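Soaking dried beans in hard water

2022-11-13

I moved from Castine to Doralport in September and my beans stopped cooking properly. Same pot, same burner type, same brand of dried navy beans. In Castine they were tender in an hour and a half. In Doralport they were still chalky in the middle after 3 hours, and the skins were splitting by then.

The obvious suspect was old stock, so I bought a fresh bag and got the same result. The second suspect was the water. Doralport draws from wells and my kettle had scale in it within two weeks. Castine water is soft enough that I never descaled anything there.

The mechanism is well known. Bean cell walls are held together by pectin, and calcium and magnesium ions cross-link the pectin so that it resists breaking down in heat. Sodium ions displace some of the calcium and magnesium during a soak – this is why salting the soak water helps, despite the old advice that salt makes beans tough. Baking soda goes further, as it adds sodium and also raises the pH, and pectin breaks down faster in alkaline water.

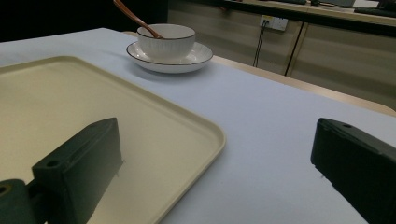

I ran 4 batches from a single bag, each soaked overnight and simmered with the lid ajar. Plain tap water gave the chalky result again. Tap water with salt, a tablespoon to two quarts, was much better but uneven. Distilled water with the same salt was the best of the lot, with whole skins and an even texture. Tap water with a quarter teaspoon of baking soda cooked fastest and tasted faintly of soap, and the liquid went brown.

Gaurav Solanki wrote in after my last post on pressure cookers to ask whether a pitcher filter would do the same job as distilled. It depends on the cartridge. Plain carbon takes out chlorine and leaves hardness alone. Cartridges with ion exchange resin do reduce it, and the effect falls off as the resin is used up. I haven't tested one on beans.

For now I use salted tap water for the soak, drain, and simmer in distilled. That costs me one jug every 5 pots or so. Tomatoes and vinegar go in after the beans are soft, as acid slows the pectin breakdown again.

Chickpeas are next. They seem to need a longer soak than navy beans and I want to try 6 hours against overnight.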